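Zelwood Film Library
Household Advice: Looking After Discs and Tapes at Home

Members borrowing from the Kershaw collection, and those who keep films of their own, are asked to read the following notes. They apply to DVDs, Blu-ray discs and VHS cassettes.

Cleaning a disc
Hold the disc by its outer edge and centre hole. Blow away loose dust before touching the surface. Wipe with a clean, soft, lint-free cloth, moving in straight lines from the centre outwards. Do not wipe in circles. A scratch that follows the track is harder for a player to read than one that crosses it.

Fingerprints may be removed with a cloth slightly dampened with distilled water. Furniture polish, window cleaner and kitchen paper should not be used. Allow the disc to dry fully before it goes back in its case.

Labels
Write only on the label side, with a water-based pen sold for discs. Ballpoint pens press through the lacquer. Paper labels should not be added to discs, as they lift at the edges and can come away inside the player. Where a library label has begun to peel, leave it alone and tell the desk when the item is returned.

Storage
Discs and tapes should stand upright, like books. Lofts, garages and window sills are unsuitable. A cupboard on an inside wall, kept at 15 to 20 degrees, will serve well. Tapes should be kept well away from loudspeakers.

VHS cassettes
Wind each tape fully to one end before putting it away. A tape that has not been played for several years should be wound forwards and back once before viewing. If white or grey powder can be seen through the window of the cassette, do not play it. Mould spreads to the machine and from there to other tapes.

Keeping a list
Households with more than a shelf or two may find a simple list useful. Give the title, the format, the shelf, and the name of any person to whom the film has been lent. The Rulel shelf cards held at the desk are free to members and come in packs of 14.

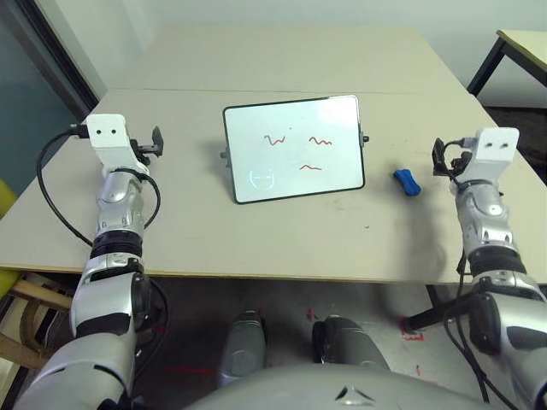 Lists kept on a computer should be printed once a year and the copy stored with the films. Faulty library items may be handed in at the desk on any Wednesday.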